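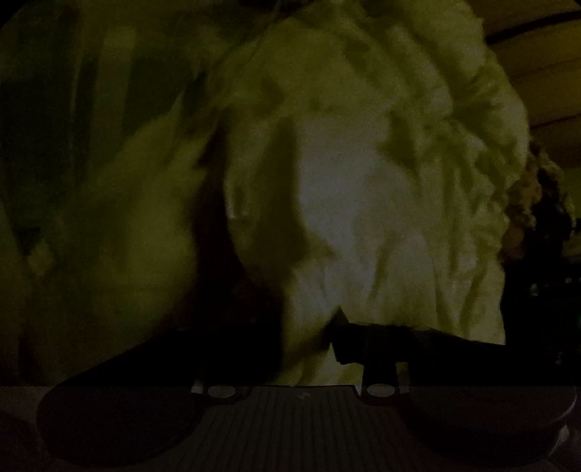 Mernex Dalen Garment Steamer Review

Posted 28/07/2024 by Sreekumar Krishnan

I gave up on ironing boards when we moved to Stustham. The apartment has one closet, and the board took up half of it. For a while I hung shirts in the bathroom during a shower, which works on a knit polo and on very little else. In the end I bought the Dalen, a handheld steamer from Mernex, and I have used it most mornings for 11 weeks.

What you get

The box holds the steamer, a snap-on fabric brush, a small measuring cup and a folded sheet of instructions. The cord is 9 feet long, enough to reach from the outlet by my dresser to the back of the bedroom door, where I do all my steaming. There is no bag or stand. Mine lives on a shelf with the cord wrapped around the handle.

The label on the base says 1,280 watts. If your bathroom circuit trips when the hair dryer and the heater are on together, treat this the same way.

Setup and heating

Fill the tank to the line, push it in until it clicks, and hold the switch down for a moment. A light on the handle blinks and then stays on when the steamer is ready. That takes a little under a minute with tap water. The instructions say tap water is fine unless you live in a hard water area. Ours is hard, so I switched to distilled after the first week.

Do not start steaming the second the light goes solid. The first burst spits. I point it at the sink, pull the trigger twice, and then move over to the clothes.

How it handles different fabrics

Cotton dress shirts: good, with some patience. The body of the shirt comes out smooth in a few passes if you pull the hem tight with your other hand. Collars and cuffs are weaker. It will flatten them, but it will not give you a crisp edge. For a wedding or an interview I would still borrow an iron.

Linen: fair. It takes out the deep folds from a suitcase and leaves the small wrinkles. I like linen that way, but my wife does not.

Polyester and rayon: very good. One slow pass about an inch away and most creases drop out. Keep it moving, and try the inside of a seam first on anything thin.

Curtains: better than I expected. I did the bedroom pair while they were hanging, working from the top down. They had been folded in a moving box since last year. Each panel took one tank of water.

Bed sheets: skip it. I tried a fitted sheet once and ran out of water and interest before I got to the far corners.

Wool jacket: good. It also took out the smell of a smoky restaurant, more or less.

Things I don't like

The tank is small. You can get through 2 shirts on a fill, maybe a third if it is short-sleeved. Anyone doing a week of laundry at once will be walking back and forth to the faucet.

The trigger has no lock. For a shirt it doesn't matter, but by the second curtain panel my hand was sore.

It drips if you tip it too far forward. The instructions do mention this, in the smallest type on the sheet. Hold it upright and you will be all right. Laying a garment flat on the bed and steaming downward is where the trouble starts.

The fabric brush comes off too easily. Mine fell behind the dresser in the first week and I have barely missed it.

Compared with the Drudarance

Before this I had a Drudarance travel steamer. It was lighter and fit in a carry-on, but the steam was thin and it shut itself off every few minutes. The Dalen is heavier and gets through a shirt in less than half the time. I would not pack it for a short trip. For home use I prefer it by a wide margin.

Cleaning

Empty the tank after each use. Once a month I run a tank of half white vinegar and half water through it over the sink, then a tank of plain water. The instructions suggest doing it less often than that.

Rating

Four out of five. I took off the one star for the tank. If Mernex sells a version with a bigger tank and a trigger lock, I would pay more for it.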